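Does Tidying Your Room Really Make You Smarter?

By Sumeya Mersha

Grown-ups love to say it. "Tidy desk, tidy mind!" They say it at the kitchen table, they say it at school, and they say it loudest when they want the floor vacuumed.

But is it true? You shouldn't believe a thing just because it rhymes, or because it nearly does, or because the person saying it is taller than you. So let's have a proper look.

What are people claiming?

The first problem is that "tidy desk, tidy mind" isn't very clear. What's a tidy mind? Can you measure one? If your mum says you've grown, she can stand you against the door frame and make a pencil mark. There's no pencil mark for a tidy mind.

When a claim is fuzzy, it's very hard to prove wrong. That should make you suspicious. A good claim sticks its neck out. "Kids who put their pencils away find them faster the next day" is a good claim. You could test that one this week with a stopwatch.

The trouble with "my cousin did it"

Say your cousin cleaned up her bedroom in December and then got a better mark in spelling. Did the cleaning do it? Maybe. She might also have practised her spelling. She might have had an easier test, or slept better, or sat next to someone less noisy.

Two things happening one after the other doesn't mean the first one caused the second. Roosters crow and then the sun comes up, but you could send every rooster on holiday and you'd still get a morning.

One cousin isn't much to go on, either. If you flip a coin 4 times and get heads every time, you haven't got a magic coin. You've had a bit of luck. Flip it 1,000 times and then come back and tell me.

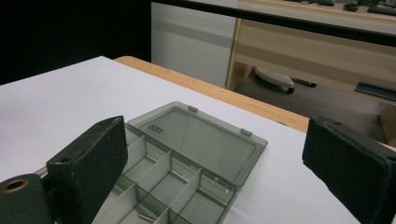 Reading time: 4 minutes

Boxes, boxes, boxes

Now for the part where somebody wants your money. Walk into any homewares shop and you'll find a whole aisle of plastic organizers with lids and little clips. Some of the labels promise an awful lot. "Get your life in order!" "Feel calmer today!"

A box is a box. It can hold your beads. I've never met one that could make me feel calm, and I own plenty.

Let's make up a company and call it Kodetti. Kodetti sells an organizer called the Undano, and the sticker on the front says "9 out of 10 kids felt happier!" Before you hand over your pocket money, here are some questions to ask.

Who did the asking? If Kodetti asked the kids, Kodetti had a good reason to want a nice answer.

How many kids were there? It might have been a huge crowd or it might have been ten kids at somebody's birthday party. The sticker doesn't say.

Happier than what? Happier than before lunch? Happier than kids who got no box at all? Kids who've just been given a free present are often pretty cheerful, whatever the present is.

So is messy better?

Hang on. Some people go the other way and tell you that messy people are more creative. They'll say great inventors had terrible desks. You should be every bit as fussy about this claim, even if you like it more. (Especially if you like it more. We all go easy on ideas that let us off the hook.)

Plenty of people with messy desks never invent anything. And plenty of clever people like their things in rows. If you only count the examples that suit you, you can prove anything you want.

Try it yourself

You don't need a laboratory. You need 12 small objects, a stopwatch and a friend who'll put up with you.

Put all the objects in one big pile in a drawer. Have your friend call out the name of one, and time how long you take to find it. Write the time down. Do this for every object.

Next, sort the same objects into groups, with each group in its own spot. Egg cartons work well and they're free. Do the whole thing again and write those times down too.

Before you decide, think about what could have fooled you. Were you faster the second time because things were sorted, or because you'd had practice? One way to check is to get a different friend to start with the sorted drawer and do the pile second. Don't leave out the slow times because they spoil your result, and don't forget to time how long the sorting took. If you spent 34 minutes sorting to save a few seconds, was it worth it?

What I think, for now

I'd guess that sorting helps you find things. That seems fair, and you can test it. I haven't seen anything that convinces me it makes you smarter, and I'd want a lot more than a saying before I changed my mind.

You still have to clean your room, by the way. Your dad doesn't need a scientific reason. He's tired of stepping on marbles.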